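Grumbridge – Progress Report to the Friesen Fund
31 Oct 2022
Prepared by Anju Bhatia, producer
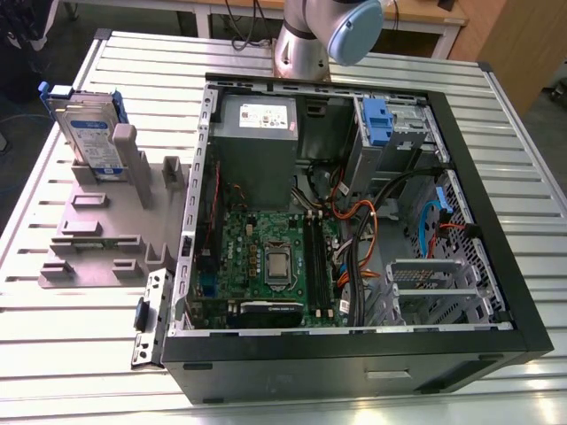
Dear Leonidas, and everyone at the fund who has been so patient with us over the summer,

I promised you a proper update once the closed test was behind us, and I'm very happy to finally sit down and write it. When we last reported, in April, Grumbridge was a river, a mill, a toll road and a handful of villagers who kept walking into the river. It's now a game you can play from the first morning to the end of the second winter, and people have been doing just that!

The closed test went out to 600 players and ran for 4 weeks. We received 1,768 feedback forms, many of them a good deal longer than we'd asked for, and Angeliki has read every one (she would like it known that she also enjoyed most of them). Players loved the ferry, the weather and the arguments in the market square. They were less fond of the opening hour, which sent them back and forth across the bridge far too often. We've since cut two of those errands and moved the meeting with the miller up to the first evening, and it plays much better.

Performance has been the harder part of the season. The game ran well on newer machines, but on older desktops the harvest festival slowed to a crawl as soon as the whole town turned out to dance. Apostolos traced most of it to the way we were drawing crowds and shadows together. His fix is in the current build, and the festival now holds steady on our lowest settings – though I'd still call the lantern parade a work in progress.

Zoi has finished the music for spring and summer and is partway through autumn. The script stands at over 2,000 lines, with the Erkport chapter still to be edited. I'd hoped to have that done by now, and I'm sorry to say it slipped while we dealt with saved games that wouldn't load after an update. Those load properly again.

Spending is within the budget we agreed on. The one change I'd like to ask for is to move what's left of the travel money into translation, as we won't be going to the Bendon showcase after all. If you're comfortable with that, a short note back is plenty.

Next up are the Erkport edit, controller support and a second, smaller test with new players. I'll send the new build along as soon as the parade behaves itself, and I do hope you'll find an evening to play it.

With warm thanks from all of us,
Anju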